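2019-03-18

Monday again, and I stayed at my desk until the heating went off. I want to write it all down while I remember the order of things, because last time I trusted my memory and I lost a whole afternoon.

The work now is the set-up of the simulated cell we call Gata. Before Cullholm gets the settings for their own machine, the two-armed robot must behave properly in the rendered bedroom. Hüsnü built the room in the winter and he is proud of it, the tiles above all. I like the teddy bear on the bed. It has nothing to do with the tests, but I look at it when I wait for a run to load.

In the morning I worked only on the right arm. The complaint in the notes was that the gripper comes to the yellow drawer too low and pushes the front when it should meet the top edge. I checked the tool offset first. In the file it was 91 millimetres, and this number belongs to the old fingers from Değirmenci. We changed the finger model already in August! So for all these months the arm believed in fingers which it does not have any more. I wrote in the new value, loaded the room again and sent the arm to the drawer slowly, at seven percent speed. I stopped the run when it came to the edge and kept the view.
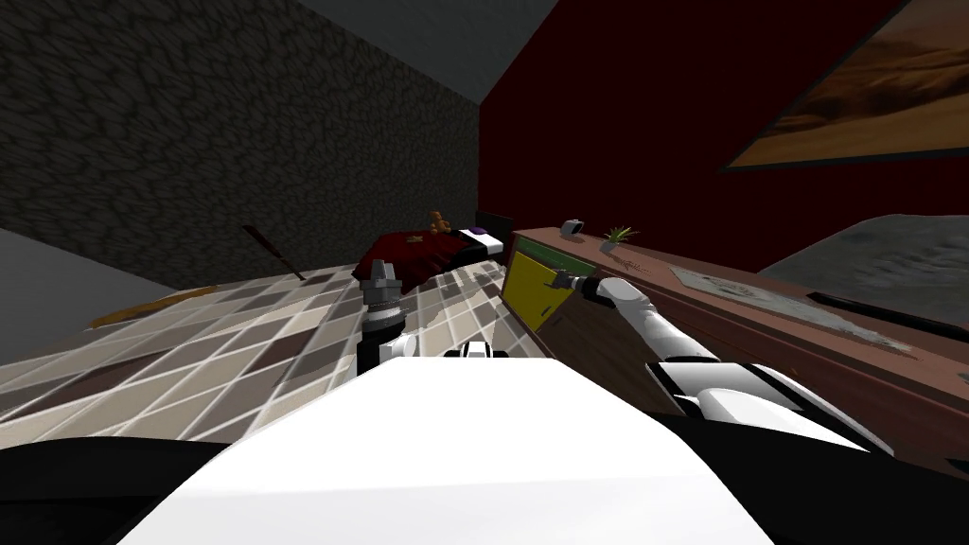
Right gripper on the upper edge of the yellow drawer, left arm out in front of the bed.

I was so pleased that I called Bülent Dursun to my desk. He looked for a long time and then he asked why the left arm is out there. It was a fair question. For a drawer test I want it folded close to the body, and instead it was held out over the floor with the wrist upright. The parking position was never copied to the new set-up, so the arm goes to the position which stands first in the list. Bülent said this is the kind of mistake he makes himself every spring. I think he wanted to be kind.

Lunch was soup and the end of the bread. Rain the whole time. Mother telephoned about the curtains and I promised to measure the window, and I still did not do it.

After lunch I went on to the hand cameras. I wanted to look at the fingers from close, with nothing in the grip, to judge if they are set straight on the palm. The hand was turned toward the walls, so behind the fingers there is only plain dark grey and the stone pattern. For me this is good, I can see the outlines well. On the drawer front my eye always goes to the yellow.
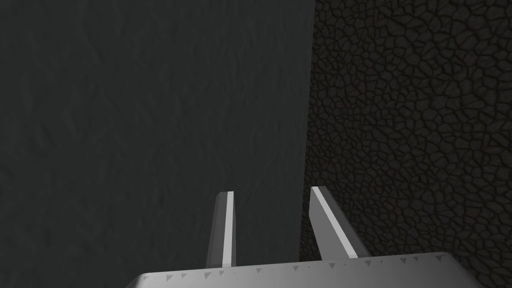

Hand camera view, fingers open and empty.

I sat with this view longer than with anything else today. The left finger is nearly straight up and the right one leans over toward it. Some of this can come from the camera mount, if it is not in the middle of the palm, and then the fingers are innocent. But I do not want to decide it from one view. I wrote two possible causes in the log: the camera mount is turned a little, or the right finger joint has a wrong zero. Tomorrow I will close the hand in small steps and look if the white stripes stay parallel when they come near to each other. If they do not, I will correct the joint zero before I touch the camera.

I also lowered the grip force to 70 in the Fludero settings panel. Hüsnü Bozkurt had it at the maximum, and he says it must be so for heavy drawers. We argued a little by e-mail. I will leave my value until he shows me a drawer that needs more.

For tomorrow: copy the parking position for the left arm, save the tool file under a new name, delete the old Değirmenci values so that they cannot come back. Write to Cullholm that they wait two more days. Measure the window for Mother.

My eyes are tired and the tea is cold. I go to bed now.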